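Comics Talk > Newspaper Strips > Sunday page layouts, is your paper dropping the top tier?

inkwell_dot
My paper switched its Sunday section in August. Beda used to run with the title panel and the two throwaway panels on top. Now it starts straight at the second tier. Anybody else seeing this?

Dastitz_fan
Same in mine. Arain lost its title panel as well. They squeezed 13 strips onto pages that used to hold fewer, so something had to give.

oldpulp
The throwaway panels were always meant to be dropped. That is why they're called that. The joke works without them. I don't see the problem.

inkwell_dot
The joke works, sure. But the title panel on Beda is where the artist does the nice painted stuff. I would take a smaller strip with everything in it.

oldpulp
Smaller than it is now? I already need my glasses for the lettering.

gutterspace
You can still get the full version online. The syndicate site posts all the tiers, usually by the Wednesday after. The color is better too, at least on Arain.

Dastitz_fan
Color is better, but the scans before the redesign are low quality. I've been clipping Dastitz since the first year and my paper copies are easier to read than their archive. I have 300 Sundays in binders, 2 missing. If anyone has spares of the snow fort storyline, send me a message. 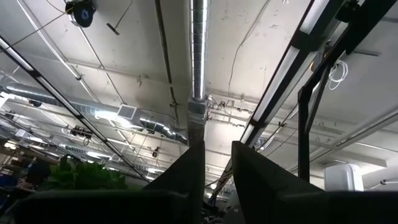 I keep them in acid-free sleeves, one page per sleeve, flat. Don't fold newsprint if you can help it - the crease goes brown first and then it splits.

gutterspace
Which sleeves? The ones I bought came 80 to a box and were too short for a half page.

Dastitz_fan
Demier, the tabloid size. You have to trim the margin a little.

oldpulp
Trimming the margin loses the date line. I wouldn't.

Dastitz_fan
I write the date on the back in pencil.

oldpulp
Pencil shows through newsprint. Write it on the sleeve.

inkwell_dot
Back to the layouts, I wrote to the features editor and got a form letter. It said reader surveys favored more strips per page. I never saw a survey.

gutterspace
We had one, it was in the TV listings section. I voted to keep the big format, for what it's worth.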